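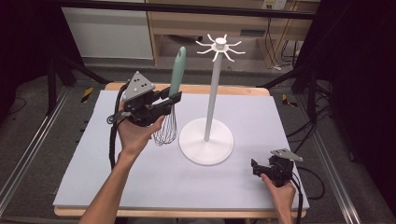 I remain unconvinced by rotating utensil stands, and the glowing post quoted below hasn't moved me. A stand saves drawer space only by taking counter space, and mine is a galley kitchen where the counter ran out years ago. Eight hooks sounds generous until you look at how they sit, in a ring around the top of one thin pole. Whisks are the worst case, all that round wire swinging out beside the pole. Hang two next to each other and I would expect them to tangle.

On 20 March 2024, a list member wrote:
> I've given up on the drawer. Everything goes on a stand now,
> whisk included, and the counter looks twice as tidy. I had the
> Malo first, then the Jindano, and would never go back. You can
> fit 7 tools on it easily, and it takes up no room to speak of.

No room to speak of? A wide round base is room. Try rolling out dough beside one.

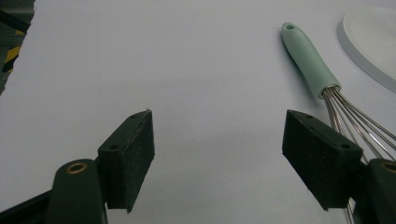
White tabletop, a whisk lying on it.

I've used a plain wall rail from Laitinen since 2009. It has 6 hooks, it cost very little, and I can wipe the whole counter without lifting a thing. Steam gets to it — I'll grant that — and the ladle drips on the backsplash. I still prefer it.
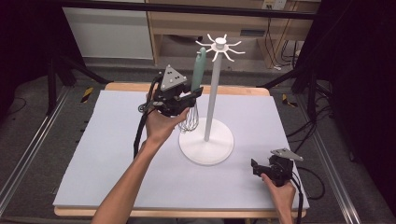 Whisk beside the pole, green handle up.

Before I change my mind I'd want to know two things. Does the pole stay upright with all the heavy tools on one side? And does the Hatia spin, or is it fixed? The listing I read managed to say both.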